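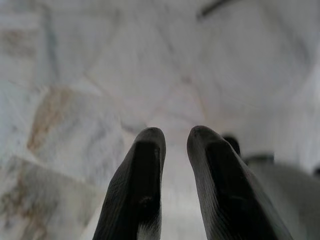 Wrist cam view, Tresanier fingers on, tips nearly together.

Soft fingers or hard fingers for mixed small parts?

I've been comparing two sets of fingers on the same arm with a Kekden controller. The Tresanier pair (in the photo) has dark pads on the inside and blunt round tips. The Warkitz pair is plain aluminum and has all the charm of a tax form. Same program, same 260 picks with each. The Tresanier set dropped 9, the Warkitz dropped 12, and I have now spent a whole Sunday on a difference of three. Is that worth the extra money? Also, the fingers eat up a lot of my camera view. Do people just live with that?

2 answers

Answer 1 (accepted)
Three drops out of 260 is noise. Run it again with the order swapped, then sort the misses by part. I'd bet the metal ones lose the round stuff and the soft ones lose the thin flat stuff — blunt tips are lousy at getting under a washer. If your bin is mostly washers you have your answer, and it's the cheap one.

On the view: yes, you live with it, up to a point. Seeing the tips is handy for checking alignment. If they hide the part on approach, tilt the mount a few degrees and redo your hand-eye calibration. Yes, all of it. Sorry.

Answer 2
get a Yule, had mine 2 years no problems

Comment on Answer 2
A Yule what? They make the suction cups and also the cable ties.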